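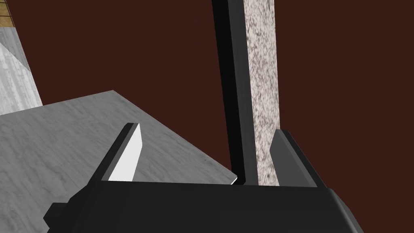 # Neltton (kitchen arm)

**Neltton** is a home-built robot arm with a two-finger gripper, intended for simple work in a kitchen. It was designed by Tegwen Sayce and is being built in the Prulter shared workshop in the town of Bowen. The arm is developed together with a simulated kitchen, which runs in a program called Eneo, and most of the control software is tried in this kitchen before it is used on the physical arm. The first public notes of the project were published on 10 January 2020.

The name is used both for the physical arm and for its computer model. In the notes of the project the two are called "bench Neltton" and "screen Neltton" when it is necessary to separate them.

## Background

Sayce started the work in her own kitchen, with a small arm that was fixed to the edge of a table with clamps. The table moved when the arm changed direction quickly, and the measurements from one evening could not be compared with those from the next. She became a member of Prulter in July and moved the arm to a heavy steel bench there. The clamps were replaced by a bolted base plate, cut from scrap metal in the workshop.

The purpose of the arm has changed during the build. In the first plan it should stir a pot. This was given up after the early tests, as the wrist motor was too weak for thick food and could not be replaced without a new forearm. The present goal is to take light things from one place on a counter and put them in another place, without touching the cabinets or walls nearby.

## Construction

### Arm

The arm consists of a turning base, an upper arm, a forearm and a wrist. The two long parts are made of square aluminum tube. The joints are printed in plastic and strengthened with metal inserts where the screws go in. Power and signal cables run inside the tube as far as the elbow and outside it after that, held by fabric tape. The outside part of the cable has been a frequent cause of faults, and the notes advise leaving a loose loop at the wrist.

The total cost of the materials, without the computer, is given as around 1000 dollars. A large part of this was spent on motors, and some of them were bought twice after the first ones overheated.

### Gripper

The gripper has a broad black body and a pair of flat fingers with squared tips. The fingers can be changed with a hex key, and the drawings include a longer pair for boxes and a shorter pair for lids. When the gripper is open, the tips lean slightly toward each other, and this must be remembered when the arm comes close to an object. The free distance at the tips is smaller than the distance at the base.

On the model in Eneo the inner face of the left finger appears bright white and that of the right finger medium gray.

The fingers of the physical gripper are closed by one motor through a pair of small gears. There is no force sensor. The controller reads the motor current instead, and stops when the current goes above a set value. This method is cheap, but it reacts slowly, and soft packages are sometimes pressed out of shape.

## Simulated kitchen

The kitchen in Eneo is made of plain shapes with hard edges. Among its surfaces are a gray marble countertop, a panel of lighter marble and a dark reddish-brown wall without any pattern. The countertop has a thin bevel along the front, where the light shows the edge clearly.

A tall upright made of a glossy black strip and a speckled granite strip stands close to the corner of the countertop. It is the part of the kitchen most often mentioned in the notes. An arm that reaches past the corner must pass it with open fingers, and the early software planned this movement as if the fingers were closed. The right finger then went through the granite in the model. On a real cabinet it would have hit the surface, so the planner was changed to use the full outline of the open gripper.

The view from above the gripper body, looking along the fingers, is used for checking such approaches by eye. It hides little of the space between the fingers, but distances to the wall are hard to judge because the wall has one flat color. Sayce has written that she left the wall plain on purpose – a pattern made the drawing slower on the old workshop computer.

### Test runs

A test run in Eneo begins with the gripper open and empty. The arm then moves to a chosen point near the countertop, closes, lifts and returns. The longest series in the published notes has 137 runs, made with the same starting position and small changes in the lighting. Its results were used to set the speed limit near vertical surfaces. The same limit is now used on the physical arm.

Joint friction is treated in a very simple way in the model. For this reason the screen version arrives at its target more smoothly than the bench version, especially when the forearm is stretched out. The notes recommend repeating every new movement on the bench at low speed, with a hand on the stop button.

## Work at Prulter

The physical arm is used only when the saw area is closed, as dust from the saw enters the open gears of the base. A cover of thin sheet metal was made for the base, but it was removed again because it kept the heat inside. A fabric cover is used at night.

Version 2 of the base has a closed gearbox and a wider plate. It needs 4 bolts and fits the holes of the old plate, so that the bench does not have to be drilled again. The change also made the arm a little higher, and the position of the shoulder had to be corrected in the Eneo model. Files made before this correction give wrong heights if they are opened with the newer model.

## Availability

The drawings of the arm and the gripper can be copied freely for private use. The Eneo kitchen is shared as a separate file, with the marble and granite textures included. The control software is given only on request – parts of it still contain settings for the individual motors of Sayce's arm, and these can be unsafe on another build.

## See also

- Current sensing in small motors
- Parallel grippers
- Robot simulation
- Shared workshops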